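Skedden finally has two working arms (in software, anyway)

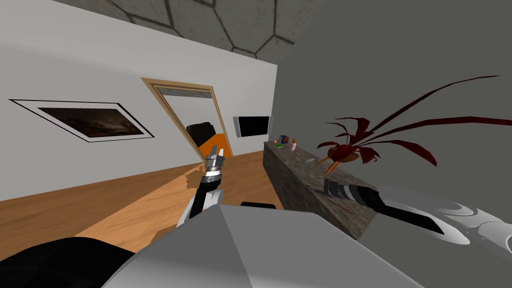 The view from Skedden's own body in the simulated room, left gripper up, right one down by the plant.

I've been promising an update on the home robot since April, and I finally have something fun to show! Both arms now load in the simulator together, with their grippers on, and I can send each one its own target without the whole thing folding up like a lawn chair.

A quick catch-up for anyone new. Skedden is my two-armed robot project, and the long-term plan is a real one in the corner of my garage. Before I spend money on motors I want the virtual one to behave, so most evenings I'm at the desk in a room that doesn't exist, trying to get a gripper to a countertop. I call the room Vida. The control code is Gresov, and it is 1,318 lines long as of last night (far too many of them are comments to myself).

The two grippers don't match, as you can probably tell. The left is the silver one with two fingers and the right is black with a silver band. I wanted to try both styles before picking one to build, and I still can't decide. The silver one is easier to aim. The black one just looks great.

What held me up for so long was the viewpoint. I had the camera's rotation applied in the wrong order, and the view is still tipped way over to one side. I've left the tilt in for now and I'm correcting for it in the math, and I kind of love it? The counter runs downhill and the picture on the wall turns into a parallelogram.

Next job is the reach test. I have 71 target points along the stone counter, and on my last full run the right arm missed 17 of them, mostly over toward the far end where the little puzzle-cube thing sits. I think my elbow limits are too tight. Loosening them by 5 degrees is tonight's experiment, and if that goes well I get to try closing the fingers on something small.

The plant is staying, by the way. Those long red leaves make a wonderful obstacle, and I want the arm to learn some manners around them before it gets anywhere near my real ones.

Joint limits and the new config are going up in the project folder this weekend. If you've tuned an elbow before, leave me a comment, I'd love to compare numbers!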